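Print | E-mail
Reading time: 3 min

Trillska Laundry Handling Project: Progress Report to Plarer
Prepared by Keegan Petrenko, Bendent
27 September 2021

Work in this period covered the draft operating practice for two-arm garment handling. Section 3 (shared workspace) was rewritten after review by Audrey-Anne Wong. It now requires that one arm be assigned as lead before either gripper enters the pile, and that the second arm hold with its fingers open until the lead reports a grasp.

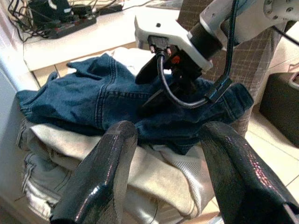 Gripper over the garment pile, denim uppermost.

The log holds 3,151 grasp attempts. Of these, 39 were stopped by the operator under the new stop rule. Sheldon Ross has classified each stop by cause, and the table will be issued with the next revision.

Two items remain open. Cable routing on the wrist brackets has no written inspection interval. Wayne Kowalchuk proposes a check every 700 cycles, with clips and connectors recorded separately. The handover clause also needs a speed limit for soft items.
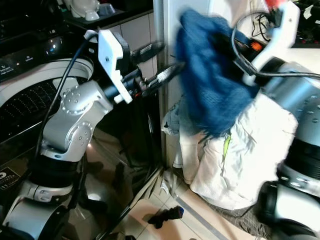 Until that limit is agreed, handovers are run at the reduced setting with an operator at the stop button. The final draft is due in February. No change to the budget is requested.

Related items
Stop Rule, Revision 3
Arsenault Site: Floor Marking and Access
Operator Training Record, G. Chan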